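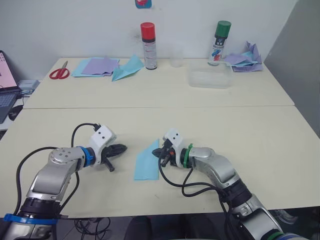
3.2 The two-table layout and the choice of paper

Before we come to the folding itself, we would like to spend a little time on the furniture, as it took up a good deal more of our thinking than we had planned for. The layout we settled on, shown in Figure 2, uses two white tables pushed together, with the far one standing against the wall. The front table is for folding and the back table is for keeping things. We call them the fold side and the keep side in the rest of this paper, names we owe to the Gisitz pilot, where they were in everyday use before either of us had written a word about them.

Our first plan had everything on one table. It looked friendly and generous, and people did enjoy having all the colors spread out in front of them, but the supplies kept creeping inward. A folder would set the scissors down beside the work, then a spare sheet on top of the scissors, and before long the open area had shrunk to a patch not much bigger than the paper. In the Tredavden sessions we tried a tray at the side, which helped for a while and then became one more thing to move. Pulling a second table up behind the first was a suggestion from Songül Sezer, who had grown used to working that way at home with sewing patterns, and we have kept it ever since.

The seam between the two tables turned out to be useful in its own right. We had meant to cover it with a cloth - Anqi Xiao had even measured for one - but it gives such a plain line between working and storing that we left it bare. The one rule we ask people to remember is that a sheet in progress stays in front of the seam and everything else goes behind it. This was easy to explain to folders of all ages, and we found we seldom had to repeat it.

Paper color was the second matter we went back and forth on. Light blue was our choice for the working sheet. A pale sheet on a white table is perhaps not what a designer would pick, and one of our early readers said as much, but we had come to dislike the darker papers for a reason any keen folder will know: a soft crease is hard to find again on a deep color, especially late in the afternoon when the room light goes flat. On the pale blue a crease shows up as a thin gray line, and the sheet still stands out well enough from the tabletop to find its edges at a glance. Lavender was added later as a second color, mostly for models that join two pieces. The two colors can be stacked on the keep side, as in the figure, with the lavender on top and a little offset so that the edge of the blue shows underneath. We did not ask for the offset at first, but it makes lifting a single sheet so much easier that it has found its way into our setup notes.

We do not ask for the sheet to be squared up with the table before a fold begins. In Figure 2 the blue square lies tilted, something like a slanted diamond, and we count that as a perfectly good starting position. Some models begin from a corner and some from an edge, and people have firm (and, we must say, rather charming) opinions about which way a fresh sheet ought to face. Sheets that were straightened beforehand were very often turned again before the first crease, so the straightening step was dropped after the July sessions.

The scissors have their place near the left end of the keep side, with the blades pointing away from the folding area. They are needed only for trimming, and a good many models never call for them at all, but they were the item most often mislaid in the one-table version and a fixed spot has cured that nicely.

In all, 246 folding attempts were made with the two-table layout, and 213 of these were carried through to the last step of the model. The remaining attempts are taken up in the next section, together with the Kang and Corau models, whose longer folding sequences raise questions of their own about how much open table a folder needs.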